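灯具选购讲座 讲稿备注
03/10/2019
题目:一盏灯的说明书里,哪些话可以不信

(开场不用放幻灯,先让大家坐下。投影仪要预热。)

各位好。先把丑话说在前面:我不卖灯,也不替谁推荐灯。今天讲的是家里装的那种固定灯具,吊灯、壁灯、吸顶灯,买的时候会碰到哪些说法,这些说法里有多少能落到实处。我自己的态度比较悲观,听完觉得我太刻薄的,可以在茶歇时来骂我。

我先念一段文案,是从Homia的产品页上抄下来的,一个字没改:“甄选材质,匠心手造,光线如晨曦般温润,点亮您的品质生活。”念完停一下。请问这里面有哪一个词,是灯到货以后您可以拿去核对的?“甄选”是跟谁比着选的?“手造”是整盏手造,还是最后一颗螺丝是手拧的?“晨曦”是几点的晨曦,晴天还是阴天?一句都核对不了。这类话唯一的作用是占地方,占掉本来应该写色温、显色指数和功率的地方。

(如果有人举手说他就买了这个牌子,别跟他争,告诉他灯本身可能不差,我说的是文案。)

第一部分:流明和瓦

这一块讲过很多次,每次还是有人搞混,所以慢一点。瓦是灯吃进去多少电,流明是它吐出来多少光。以前白炽灯的年代,大家用瓦来估亮度,凑合能用,毕竟所有灯泡的效率都差不多。换成LED以后这个习惯就不灵了,可商家还在用,包装上最喜欢写“相当于多少瓦”。相当于谁的多少瓦?测的是裸光源还是装进灯罩以后?

我建议大家养成一个习惯:凡是看到“相当于”三个字,眼睛直接跳过去,往下找流明。找不到流明的,问客服。客服答“很亮的哦亲”,这盏灯就可以关掉页面了。

举个数。Yordanov有一款餐厅吊灯,页面上写600流明。我问他们,是模组的数还是整灯的数,隔了两天回我,是模组的数。整灯呢?没测过。那个灯罩是乳白玻璃,口又收得很窄,光在里面来回撞,出来要打多少折扣,厂家不知道,我也不知道。我不敢说它暗,我只能说那个600在您家餐桌上没有意义。

(这里可能有人问乳白玻璃到底吃掉多少光。老实答:看厚度、看形状、看罩子里面的空间,别给一个统一的数字。以前我给过,后来被人拿着去跟卖家吵架,吵输了。)

第二部分:显色指数

显色指数,简写Ra,或者CRI。它回答的问题是,在这盏灯底下看东西,颜色走样走得多不多。一百算满分。市面上的家用灯,写80的很多,写90以上的也不少,偶尔有写70的,一般写得很小,或者干脆不写。70的灯装在楼道、车库里,我没有意见。装在厨房,切肉的时候看不出肉新不新鲜,装在镜子前面,化完妆出门才知道脸是什么颜色,那就有意见了。

可是我对90以上的也不太放心。普通的Ra是拿几块颜色比较柔和的标准色样算出来的平均分,平均分的毛病大家上学时都领教过。饱和的红色不在这几块里面,它叫R9,得单独标。有的灯Ra漂亮,R9一塌糊涂。所以看到“高显指”三个字,请再追问一句R9是多少。Skusov的目录后面有一张附表,把R9列出来了,字号小得像药品说明,但是列了。这一点我承认他们做得比同行规矩。至于数字准不准,我没有仪器,不替他们担保。

(翻到下一张。停一会儿,喝水。)

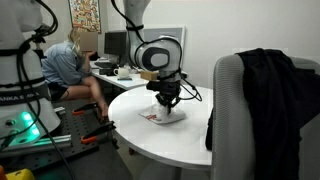
讲到这里,常有听众不服气,说法大致是:我买灯就看顺不顺眼,这些参数背下来也没用,店里亮着好看,回家亮着也好看,不就行了?

不行。店里亮着好看,这句话的前提是店。展厅的天花板往往比家里高,墙面颜色是配过的,旁边还有几十盏别的灯一起亮着,您看见的那一片温馨,有多少是这一盏贡献的,谁也分不出来。真想看,请店员把周围的灯关掉,只留这一盏。有的店肯关,有的店说总闸连在一起关不了。后一种说法我听了很多年,至今不知道真假。

还有一个办法,带一样自家的东西去,一块窗帘布、一只常用的碗,放到灯底下看。碗是最好用的,白瓷对色温很敏感,偏黄偏绿一眼就看得出来。

第三部分:材质

卖灯的最爱讲材质,我最不爱听他们讲材质。“全铜”是重灾区。灯具里用的所谓铜,多数时候指黄铜,也就是铜锌合金,纯铜软,做细长的灯臂并不合适。所以“纯铜灯臂”这种写法,要么是写的人不懂,要么是写的人以为您不懂。“全铜”的“全”字也要问清楚,吸顶盘是不是,吊链是不是,灯座外套是不是。我见过灯臂是铜,吊链是铁镀铜的,装上去一年,上半截发亮,下半截发暗,像两家人。

带块磁铁去。铁会吸,铜和锌合金都不吸。所以磁铁只能帮您排除铁,排除不了锌合金。锌合金压铸件表面镀一层铜色,手摸上去也凉,掂着也沉,跟黄铜挺像。“沉甸甸的才是好料”这句话请忘掉,往灯座里灌一块配重很便宜。

那怎么分呢?看不显眼的地方。螺纹孔内侧、灯臂接口的背面,镀层常常盖不到,颜色会露出来。店员要是不让拆,那就要求在订单上写明材质,写“黄铜”,别写“铜艺”。“铜艺”是一门手艺,不是一种金属,将来打官司它站不住。

表面处理也顺带说两句。“做旧”“古铜”“青古铜”,没有哪个是统一标准,各家调各家的。同一个名字,两批货颜色都能差出来。要是家里打算装一对壁灯,请一次买齐,别想着先买一只试试。Tirix的退换条款里有一行,色差不算质量问题。我翻了一圈,别家的条款大同小异,只是Tirix把这行放在比较前面。

(如果时间紧,下面水晶灯那段可以跳过。)

水晶灯。“水晶”在灯具行业里基本上指玻璃,好一点的是高折射的玻璃,差一点的就是普通玻璃磨了几个面,再差的是亚克力。天然水晶做的吊灯有没有?有,不在我们今天讨论的价位里。“K9水晶”是一种光学玻璃的牌号借过来用的,借的人多了,现在已经说明不了什么。买水晶灯真正要想的是谁来擦。挂上去的时候满屋生辉,半年以后一层油灰,拆一片擦一片挂一片。卖家说“用喷雾清洁剂喷一喷,污水自己滴下来就干净了”,滴下来的东西落在哪里,他没有说。

第四部分:认证

包装上的标志越多,我越紧张。标志大致有几种:强制的、自愿的、自己画的。国内销售的灯具,属于强制认证目录里的,要有3C,证书编号可以在网上查,查的时候对一下厂名和型号范围,别光看有没有这个号。我碰到过号是真的、厂也是真的,可证书覆盖的是台灯,卖的是吊灯。

CE这个标志很多人误会,以为是欧洲哪个机构盖的章。对大部分灯具来说,它是厂家自己的声明,厂家对它负责。厂家要是规矩,这声明就值钱,厂家要是不规矩,它就是两个字母。另外,“符合某某标准”“参照某某标准设计”“通过某某认证”,三种写法的分量差得很远。“参照”两个字尤其轻,我做菜也参照菜谱。

还有防护等级。浴室、阳台要看IP后面的两位数,第一位管固体异物,第二位管水。只写“防潮”两个字、不写IP等级的,我当它没写。镜前灯经常卖得很漂亮,翻过来一看IP20,意思是对水没有任何防护。离淋浴远、通风好,装了也许没事。我说的是也许。

第五部分:寿命和质保

LED灯动不动写几万小时。几万小时是什么概念?每天开五个小时,几万小时可以开十几二十年。这个数怎么来的?一般是拿灯珠在规定温度下点一段时间,看它衰减的趋势,再往后推算。推算的是灯珠,家里先坏的常常是驱动电源。灯珠还有半辈子可活,电源里的电容先不行了,表现就是闪,或者干脆不亮。

所以问寿命不如问两件事。第一,电源能不能单独换,用的是不是常见规格。第二,光源能不能换。现在很多吸顶灯和线条吊灯是一体式的,光源焊死在铝板上,坏了就整盏扔。灯罩好好的,铜件好好的,就因为一块板子。要我选,我宁愿要一盏笨一点、用标准灯头的灯,灯泡坏了下楼去超市买。

质保。Skusov写的是质保5年,Homia写的是“终身质保”。哪个长?我选5年的。“终身”要看谁的终身,产品的终身、公司的终身,还是这个型号在售的终身。我去问过Homia,回答是“终身提供维护服务,配件费用另计”。那跟没有质保相比,多出来的是一个电话号码。

5年的那份也得看条款。Skusov的条款要求由持证电工安装并保留安装凭证。有几位装灯的时候要过凭证?我估计这屋里不多。没有凭证,他们赔不赔,条款没写死,要看当时跟您通话的人心情如何。

(这里一般会有人笑,等笑完再往下。)

第六部分:安装

说几件跟卖家没关系,可最后都算到卖家头上的事。

吊灯的重量。超过膨胀螺栓承受能力的,或者吊在石膏板上的,别问师傅“应该没事吧”,师傅一定说没事。要看吊点打在哪里,打在楼板里还是打在龙骨上,龙骨能不能承重。重的灯,最好在吊顶封板之前就把吊点留好。

餐桌吊灯的高度。网上流传的说法是灯罩下沿离桌面大约70厘米。这个数字我怀疑是谁先写了,后面的人照抄。家里人个子高的、灯罩是敞口的、桌子特别宽的,都不该照搬。吊线留长一点,先临时挂起来,人坐下,眼睛看不到光源,抬手夹菜碰不到灯,这个高度就对了。定下来再剪线。剪短容易,接长难看。

调光。墙上的调光开关和灯里的驱动得对得上,可控硅的配可控硅的,0到10伏的配0到10伏的。两边都写着“可调光”,装到一起照样能闪给您看。Tirix有一份兼容列表,列了开关型号,我翻过,里面有几款国内买不到。买不到的开关写进兼容列表,意义不大,但列表比没有列表强。

频闪也提一句。有人教用手机摄像头对着灯看有没有条纹,没有条纹就说是“无频闪”。这个办法能抓住特别差的,抓不住一般差的。手机的快门会自己调,今天看有,明天换一部手机又没有了。卖家拿手机给您演示,您就当看了个节目。

第七部分:价钱

最后讲钱,讲得短一些,免得得罪人太多。

同一个样子的灯,价钱差出好几倍是常事。差在哪里?有一部分确实在料和工上,焊缝、镀层、电源,这些地方省不省钱是看得出来的。还有一部分在展厅租金、在设计费、在画册的纸上。这些钱该不该花,我不评论,各人有各人的花法。我只建议把它们分开想:您付的这笔钱里,有多少进了那盏灯。

“设计师款”要问设计师是谁。答不上来的,就是没有。“出口尾单”要问尾单怎么会月月有。“工厂直销”要问工厂在哪里,能不能去看。能去看的我去过两家,一家是工厂,一家是仓库。

如果今晚只想记一件事,那就记付款之前让卖家把这几项写在订单上:整灯光通量、色温、Ra和R9、主体材质、IP等级、电源型号、质保年限和起算日。写得出来的,未必是好灯。一项都写不出来的,我劝您别买。

(提问环节。常见问题和我的答法:)

问智能灯值不值得买的:先问他家里网络断过没有,断的时候灯还能不能用墙上的开关关掉。能,就随他买。

问护眼灯的:台灯可以看有没有达到A级或AA级照度,那是桌面照度和均匀度的分级,跟治近视没关系。谁说能治,请他去跟眼科医生说。

问色温选多少的:卧室低一点,厨房高一点,别的随意。一间屋子里别混着装,要混也别让两种颜色打在同一面墙上。

问哪个牌子最好的:不答。往前翻,重讲订单那一段。

(散场前把讲台上那块磁铁收好,上回丢了一块。)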